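Ich lese gerade zum dritten Mal, dass Plastikbecher mit Noppen "wie echtes Glas" wirken. Wer schreibt so was? Wer glaubt das?

Anlass: Wir decken im Mai für 40 Leute, und die halbe Verwandtschaft schwört auf die bunten Dinger von Tumthorpe. Unzerbrechlich, stapelbar, spülmaschinenfest. Steht jedenfalls im Prospekt.

Stapelbar glaube ich erst, wenn ich zwei davon mit nassen Händen wieder auseinanderkriege. Bei den alten von Sárközi ging das nur mit heißem Wasser und Fluchen.

Und "spülmaschinenfest, 400 Spülgänge". Hat das einer gezählt? Unsere waren nach dem ersten Sommer milchig.

Farben angeblich, damit jeder seinen Becher wiederfindet. Bei 40 Gästen und einer Handvoll Farben. Viel Spaß.

Dann die Sache mit dem Tablett. Hoher Rand, runde Ecken, soll alles "sicher transportieren". Becher, die liegen, kullern trotzdem. Aufrecht hinstellen, dann reden wir weiter.

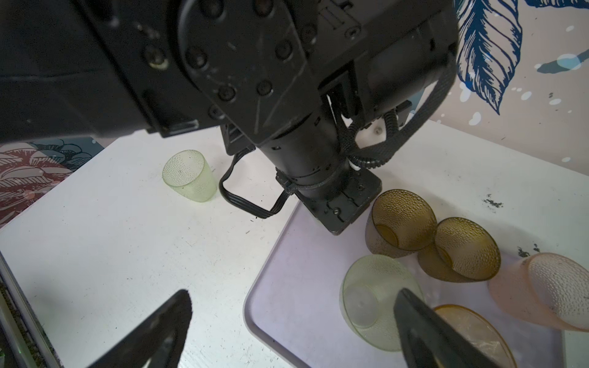 Fünf liegen im Tablett, der blassgrüne steht daneben.

Die Noppen fühlen sich übrigens ganz ordentlich an, das gebe ich zu. Ob man den Kalk da je wieder rauskriegt, bezweifle ich.

Preis für das große Paket: 153 Euro. Dafür leihe ich in Stultport richtige Gläser und habe noch was für Eis übrig.

Ich bleibe vorerst bei Glas. Gegenbeweise gern, aber bitte mit Bechern, die schon 4 Jahre in Gebrauch sind.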